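줄자를 트레이에 넣는 일, 두 팔 로봇에게는 왜 어려운가

공유 111 · 댓글 3

타메오(Tameo) 프로젝트의 연구원을 11월 초에 만났다. 한국어로 글을 쓰는 것이 나의 모국어가 아니므로, 그가 말한 내용을 가능한 한 그대로 옮기려고 노력하였다. 이름은 쓰지 않기로 약속하였다.

그의 팀은 두 대의 로봇 팔에게 작은 물건을 집어서 그릇 안에 옮기는 동작을 가르친다. 방법은 모방 학습이다. 사람이 먼저 팔을 원격으로 움직이고, 그 기록으로 모델을 훈련한다. 이번 과제를 위하여 모은 시연은 318회이다.

왜 하필 줄자인가 하고 물었다. 그는 이렇게 대답하였다. "줄자는 모양이 둥글면서도 각이 있습니다. 손가락이 조금만 비스듬히 닿으면 물건이 돌아갑니다. 그리고 손목 끈이 달린 것은 끈이 옆의 줄자에 걸릴 수 있습니다. 상자만 집는 실험에서는 이런 문제를 볼 수 없습니다."

나는 잡는 순간보다 놓는 순간이 쉬울 것이라고 생각하였는데, 그는 고개를 저었다. "흰 그릇의 안쪽은 빛을 많이 반사합니다. 손목 카메라에는 벽과 바닥의 경계가 아주 약하게 보입니다. 모델이 높이를 잘못 판단하면 너무 일찍 놓습니다."

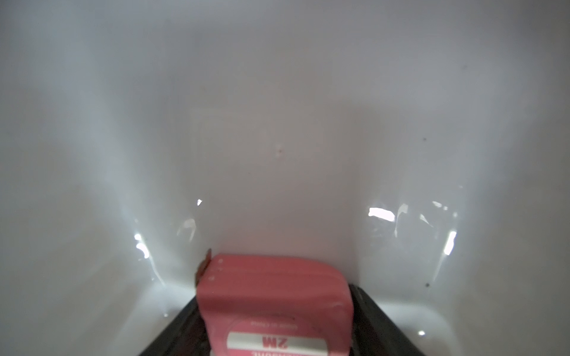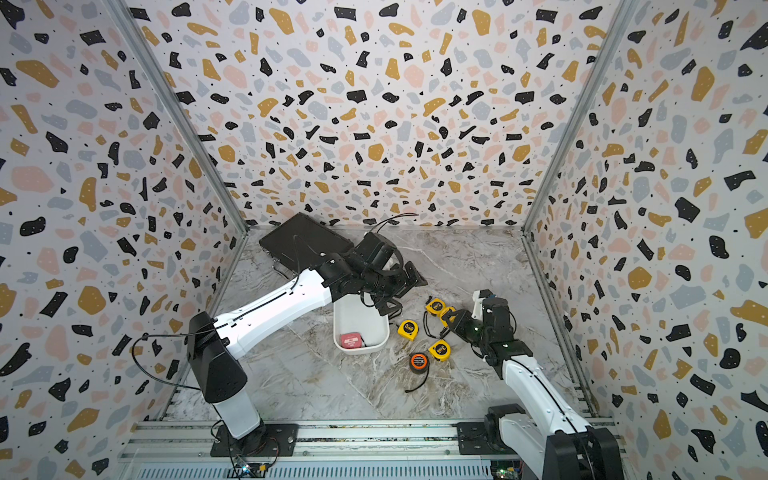
손목 카메라로 본 분홍색 줄자(첫 번째)와 두 팔이 있는 작업 공간 전체(두 번째).

그래서 팀은 카메라의 시점을 두 종류로 나누어 사용한다. 고정 카메라는 물건들의 배치를 알려 주고, 손목 카메라는 손가락과 물건의 관계를 알려 준다. 연구원의 설명에 따르면, 고정 카메라만 사용한 모델은 줄자 쪽으로는 잘 가지만 마지막 거리에서 자주 멈추었다. 반대로 손목 카메라만 사용한 모델은 이미 가까이 있을 때에는 잘 잡았으나, 다음 줄자를 찾지 못하고 같은 자리를 맴돌았다.

평가는 시라르(Cilard)라고 부르는 내부 절차로 한다. 한 조건마다 111번을 시도하고, 줄자가 그릇 안에 놓인 상태로 손가락이 완전히 떨어져야 성공으로 기록한다. 그는 이 기준이 조금 엄격하다고 인정하였다. "그릇의 가장자리에 걸쳐 있는 줄자도 실패입니다. 처음에는 동료들이 불평을 하였습니다. 그러나 기준을 중간에 바꾸면 이전 결과와 비교할 수 없습니다."

작업 공간의 벽에 있는 얼룩무늬에 대해서도 이야기를 나누었다. 팀은 배경이 바뀌어도 정책이 흔들리지 않는지 알고 싶어 한다. 무늬에는 노란색 조각이 있고, 줄자 중에도 노란색이 여러 개 있다. "색깔만 보고 움직이는 모델이라면 여기에서 헷갈릴 것입니다. 우리가 확인하려는 것이 그 점입니다." 아직 이 조건의 결과는 공개하지 않았으며, 그도 숫자를 말하지 않았다.

두 팔이 서로 방해하는 문제는 어떠한가. 그는 이것이 지금 가장 오래 붙잡고 있는 문제라고 하였다. 한쪽 팔이 그릇 위에 머물러 있으면 다른 팔은 돌아가거나 기다려야 한다. 시연을 한 사람마다 기다리는 습관이 달라서, 모델은 두 가지 습관을 섞어 배웠고 때때로 두 팔이 함께 멈추었다. 현재는 시연자에게 기다리는 위치를 미리 정해 주고 있다.

다음 단계는 토세르(Toser)라는 이름의 새 데이터 묶음이다. 줄자 외에 끈이 달린 다른 공구도 포함될 예정이고, 수집은 이번 달 안에 시작한다고 한다.

댓글 3개 보기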